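Visit to the Harach handling site

Four of us from Sotex went to Harach in December to see how they write and follow their rules for hand-held gripper work. Gareth Bunting showed us round and Rui Azevedo answered the questions on paperwork.

The house rules run to 25 clauses, and most deal with the table. Every session has a written list of objects, and nothing is added without a new line on it. Plug-in items may be handled only when unplugged. Fingers must be fully open before the tool is lowered over an object.

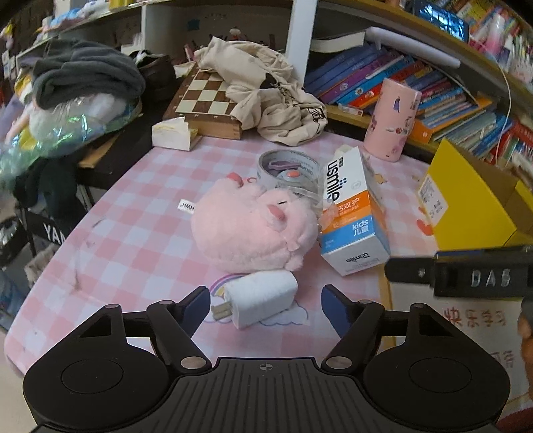
Gripper open over a white plug-in device, with a plush pig and a roll of tape close by.

Rui keeps a log of stopped sessions. There were 183 entries when we looked, out of 2,000 sessions, and each has a cause and a signature. Drorkberg uses a similar form but leaves the cause blank more often than I would like.

We spent longest on the clause about shared tables. Where two grippers are in use, one operator is named as lead and calls each move aloud. The other holds still until the call – Gareth was strict on this. Figueroa has no such rule, and I think it should be in our own draft. 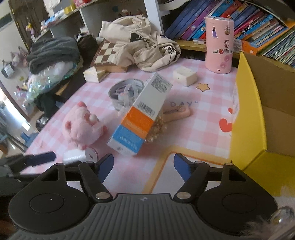 Two grippers at the same table, beside a tilted product box.

Pads are inspected every 200 grasps and the check is initialled. We asked about cleaning between sessions and were given a copy of the sheet, now in the shared folder with my notes.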